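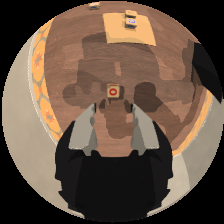

Simulation du poste de tri, le cube au O rouge entre les doigts ouverts et le plateau

Bonjour à tous,

je réponds vite, je reprends à l'atelier dans 10 minutes. Je remets le message de départ pour ceux qui n'étaient pas encore sur la liste :

> Le 10/3/26, Tarık Ateş a écrit :
>
> Bonjour, on nous a présenté le projet Plukia en réunion d'équipe, un bras à la place du poste de tri manuel à Eltholm. Onze personnes tournent sur ce poste. On a eu droit au planning et au budget, rien sur ce qu'elles feront après. Quelqu'un de chez Utlow peut répondre ? Et est-ce que les temps de cycle annoncés ont été vérifiés par des gens qui ont déjà trié des pièces ?

Alors, dans l'ordre.

Les postes : pas de suppression écrite nulle part, pas de garantie écrite non plus. C'est bien le problème. Sur les 11, 7 passeraient en surveillance de cellule et contrôle, les autres au conditionnement. Le conditionnement c'est debout toute la journée, et deux collègues ont des restrictions médicales. Point à remettre sur la table avant juin, pas après.

Les temps de cycle : ils viennent de la simulation. Pour l'instant on y travaille avec des petits cubes marqués, prise, dépose, on recommence. Très bien pour régler les trajectoires. Mais nos pièces ne sont pas des cubes, elles arrivent grasses, de travers, parfois deux collées ensemble. Sadeghi (l'intégrateur) dit que ça viendra dans un deuxième temps, sans date. 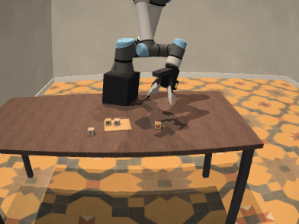
Et le deuxième temps, c'est nous qui allons le payer en heures si on ne fait pas attention. Quand la cellule se bloque, il faut quelqu'un pour acquitter, dégager, relancer. Au tri manuel on règle ça d'un geste sans y penser. Là il y aura une procédure, un badge, un écran. Vingt arrêts dans un poste et la personne « en surveillance » n'a plus le temps de faire le controle qu'on lui a mis en plus.

La formation : prévue, sur le temps de travail, ça c'est acquis. Par contre le contenu c'est surtout l'interface. J'ai demandé qu'on y ajoute la reprise après défaut et la modification des points de dépose, sinon on appellera Sadeghi pour chaque bricole. Pas de réponse.

La classification : surveiller une cellule ce n'est pas le même métier, donc pas le même coefficient à mon avis. La direction parle d'« évolution naturelle du poste ». A discuter.

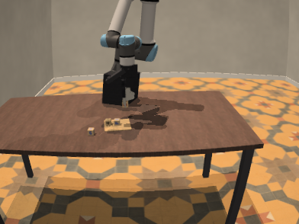 Tarık Ateş m'a répondu entre-temps en privé, et il est d'accord pour que je le cite : il ne signera aucun avis favorable tant que les gens du tri n'auront pas passé une journée complète devant la simulation avec leurs propres pièces modélisées, et il veut que leurs remarques soient annexées telles quelles, fautes comprises.

Ça me va. Donc envoyez moi vos pièces pénibles, références + ce qui coince à la prise. Je fais la liste et je la transmets à Sadeghi avec Tarık en copie.

Je file.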